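Call for Participants: Home Coffee and Tea Preparation Study

Okerex is recruiting adults for a study of how people prepare hot drinks at home and how much they drink over a working day. The study is run from our Drukeven office and covers filter coffee, instant coffee, and black tea. Recruitment is open until all places are filled.

What the study involves

Participants keep a written log of every hot drink they prepare at home for 11 consecutive days. Each entry records the time, the type of drink, the amount of water used, the steeping or brewing time, and anything added, such as milk or sugar. A kitchen scale and a thermometer are supplied on loan. Water temperature is measured once per drink, immediately before pouring.

Participants also attend 2 sessions at the Drukeven office, one before the log period and one after it. The first session covers use of the scale and thermometer and includes a short practice entry. At the second session, the log is reviewed with a member of staff and the equipment is returned.

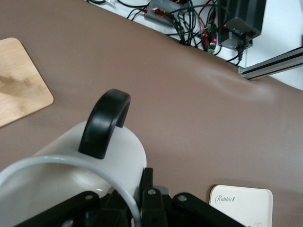
Log entries should be made at the time of preparation. Entries filled in from memory at the end of the day are accepted but must be marked with an R in the final column. Drinks bought outside the home are recorded on a separate sheet, with the volume given as small, medium, or large. No change to normal habits is requested – participants should continue to use their own cups, kettles, and brands.

Who can take part

Applicants must be 18 or older, prepare at least one hot drink at home on most days, and be able to read and write in English. People who have been advised by a doctor to limit caffeine are not eligible. Only one person per household may enroll. Those who took part in the Jerkness pilot in October may not apply again, as their data will be used for comparison.

Payment

Participants receive a single payment by bank transfer after the second session. Payment is reduced if more than 4 days of the log are missing. Travel costs are paid on presentation of a receipt.

Data

Logs are stored under a participant number. Names and bank details are held separately and deleted once payment has cleared. Participants may withdraw at any time without giving a reason.

How to apply

Write to Aliki Giannakopoulos, Study Coordinator, at the Drukeven office, quoting reference 2245. Include your age, a daytime phone number, and the type of drink you prepare most often. Questions about eligibility should be sent to Shivam Grewal at the same address.

Posted 18 December 2021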